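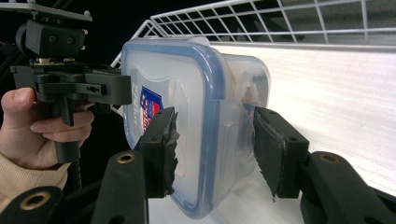

## Who Packs the Shelves at Drondberg?

Drondberg is a big kitchen building. Cooks there make lunches for 16 schools. Every school day, 2,874 lunches go out the door in vans.

All that food has to be stored somewhere first. Chopped carrots, cooked rice and grated cheese go into plastic boxes with lids, and the boxes go onto wire shelves in the cold room. When a cook needs more rice, someone has to fetch the right box and bring it back.

For a long time, that someone was a person named Mbali Zulu. She carried boxes for most of her shift. The cold room is kept at the temperature of a fridge, so she wore a sweater and thick socks, even in August.

### What is automation?

Automation means using a machine to do a job, or part of a job, that a person used to do. A dishwasher is automation. So is a door at the supermarket that slides open when you walk up to it.

At Drondberg, the new machine is a robot arm called Fulen. It rolls along a rail beside the shelves. At the end of its arm is a gripper, which works like a hand with only two fingers. The fingers close on both sides of a box and squeeze just enough to hold it.

### Why is picking up a box hard?

You can pick up a lunch box without thinking. You can feel if it is slipping, and you know that a soft box will bend if you squeeze too much.

A robot has to learn these things. Some boxes are cloudy, so it is tricky for a camera to find their edges. Some lids stick out past the sides. If the fingers push on a lid the wrong way, it can pop off, and then there is rice on the floor.

One way to teach a robot is to show it. A person holds a gripper by its handle and moves boxes with it, again and again. A computer saves each move, and the robot uses those moves as lessons. Mbali did this for six weeks. She knew which boxes were heavy and which lids were loose, so she was a good teacher.

### What changed for the workers?

Mbali doesn't carry boxes all day now. She checks Fulen's work on a screen and goes in to help when it gets stuck. She says her back hurts less. She also says she misses walking around and talking to the cooks.

Tín Vũ worked on the shelves too. He didn't want a job with a screen, so he learned to cook and now makes soup.

The kitchen used to have six people moving boxes. Today it has two. The other four were given different jobs in the building, and one of them later left to work someplace else. At some workplaces there are no other jobs to move to, and people have to look for new work. That is a real worry for grown-ups when a machine arrives.

### What does Fulen still get wrong?

It can't smell when food has gone bad. It can't wipe up a spill. If two boxes are stuck together, it stops and a light comes on, and Mbali puts on her sweater.

### Words to know

**Automation:** using a machine to do work that people did before.

**Gripper:** the part of a robot that holds things.

**Shift:** the hours a person works in one day.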